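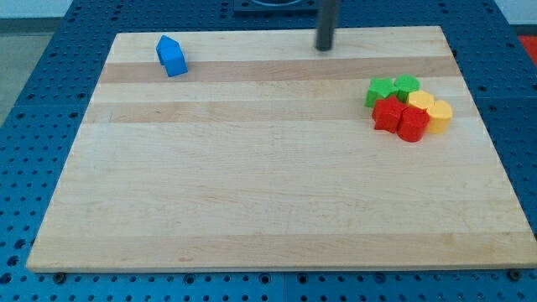

The Arm That Kept Pushing

By Neema Ondieki
October

The fault log at Prelivora has one line for the afternoon of the stall: "Z force limit not reached." It was written at 3:40 p.m., while the arm was pressing a plastic block into a maple board hard enough to bend its own wrist bracket.

Prelivora tests sorting software for small factories. Its practice jobs use toy shapes - stars, hearts, cylinders, a little house - and the arm is told to group them or move one away from the rest. A full test is 200 moves. On the day of the fault it got through 152.

Osvaldo Sartori was at the desk with the stop button. He heard the motor pitch change and hit it, but by then the bracket had gone.

"I was looking at the screen, and the screen said everything was fine," he said. "The force number was sitting at zero. I should have been looking at the arm."

The cause took two days to find. A cable to the force sensor had worked partly out of its connector, and the software read the missing signal as no load. The arm came down on a block, felt nothing, and kept going down to look for the surface. The setting that should have stopped it on a lost signal had been turned off during an earlier round of tests, when false alarms were ending runs early. It was never turned back on.

Sartori went through the old logs and found the same flat zero in 63 earlier moves. In all of them the block happened to be where the arm expected it, so the height was right and no harm was done.

The repair was cheap. The cable now has a locking clip, and a lost signal cuts power to the arm. The alarm can't be switched off from the desk anymore. Runs end early more often than they did, and Sartori says he can live with that.

The bent bracket is in his desk drawer.

Shares: 200 | Comments: 63

Related
Brollilham recalls its bench-top feeder
What a stop button does and doesn't do
Plollimine plant goes back to hand packing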